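3.2 Storage of household goods

Households in Stovby and Jultby were asked where small items were kept between uses. Of 1,607 questionnaires returned, 1,547 were complete. Open wire storage, of the kind in Figure 3, was coded apart from closed cupboards.
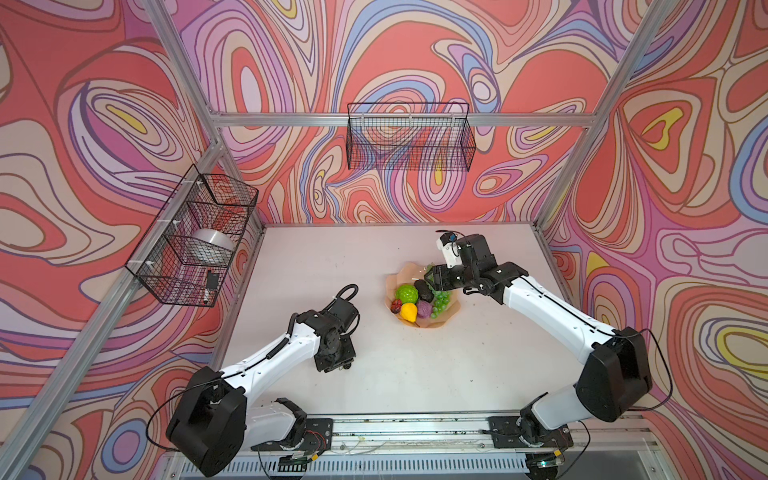 Closed storage was more common in Stovby – the older housing there has built-in pantries. Respondents who rented reported fewer fixed shelves, and 66 reported none.

Bowls left out on a table were coded as "surface" whether or not they held anything.
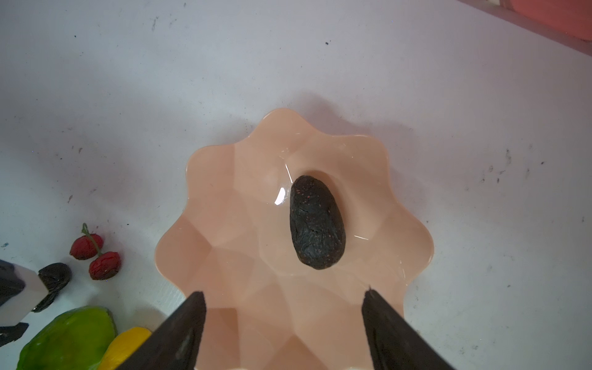
Rianne Visser
Research Associate, Medve Housing Survey

Coding was repeated in November by a second reader. Disagreements mostly concerned hooks and door racks.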